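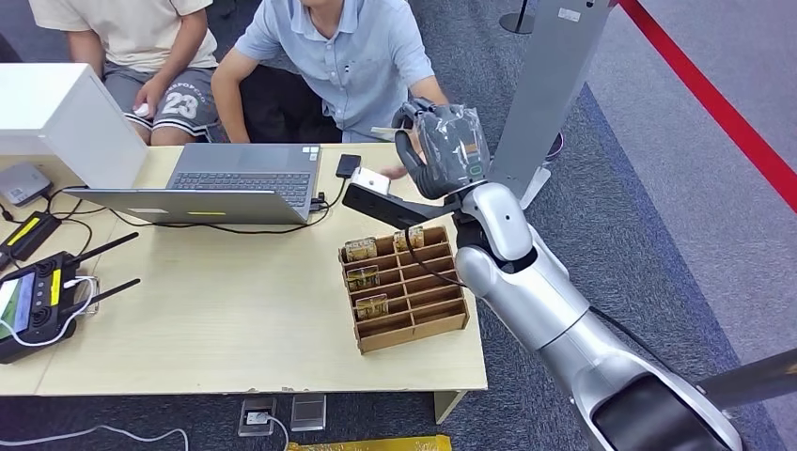 Every few months somebody sends me an article about the cable-free desk, and every few months I read it to the end and look at my own table and feel nothing change. The latest came from Dymphna Mulcahy, who swears by a thing called the Clasto. It's a tray. You screw it to the underside of the table and put your cables in it, and then, presumably, you become a calmer person.

I have my doubts. The people in those articles own one laptop and a plant. They never seem to have a remote controller with two antennas on it, or a black box that needs its own cords, or anything at all that has to sit next to the laptop while it's plugged in. Light wooden table, gray laptop, black cables running straight across the wood: that's a working table as far as I'm concerned, and I'd like to see the tray that fixes it. The cables have to come up to the top sometime. That's where the laptop is.

I did try once. In March I bought a bag of 40 velcro ties and bundled everything up by color, which looked great until I needed to move one cord and had to undo four others. Hsin-yi Cheng told me I should have bundled by device. Sum-yee Wan told me to label both ends. They may both be right, but I noticed neither of them came over to do it.

What I will admit is that small white things and small black things disappear on a table like this, and a strip of yellow label on the controller has helped more than any organizer would. Bright tape is cheap. I'd put it on every charger in the place before I'd drill a hole in a decent tabletop.

Dymphna says she'll lend me her spare Clasto so I can see for myself. Fine. I'll hold it up under the table and have a look, but I'm keeping the screws in the bag.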